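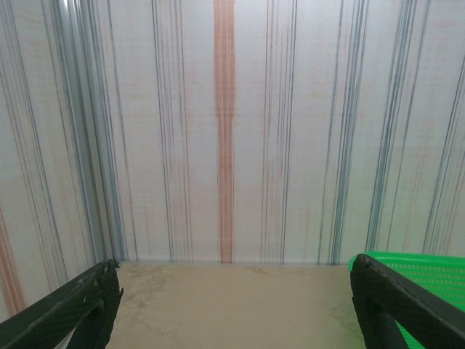

Holleo striped material in the rust and gray-blue, behind my beige table.

I bought the Holleo striped material for the walls around my packing table. The shop calls the pattern Plutska. I looked also at one from Gedano, but its stripes were too regular for me and made my eyes tired after ten minutes.

First the good things. The background is pale, so the corner does not become dark. The lines are soft at the edges, a little blurred, and I like this more than I expected. The wide orange stripe is stronger than in the shop photo, so please decide where you want it before you cut. I paid 667 for the piece and 184 for delivery, and the delivery I find too much.
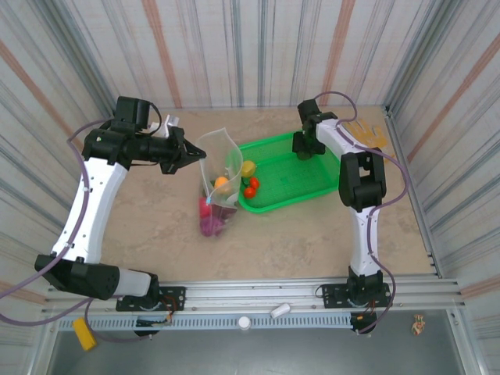
With a marble-patterned table I was afraid it would be too many patterns together. For me it is fine, because both are pale. A bright green tray looks very good against it, and a clear bag with fruit is still easy to see. If your table is dark, I would ask for a sample.

Now the less good. The stripes must hang exactly straight. At one side mine seem to lean a little, and now I see it every morning. My neighbor Danilo Malabanan says he does not notice. The instruction sheet has only one drawing and no words about how to join two pieces at a corner.

I give four stars from five. I would buy it again in October, when they usually have lower prices.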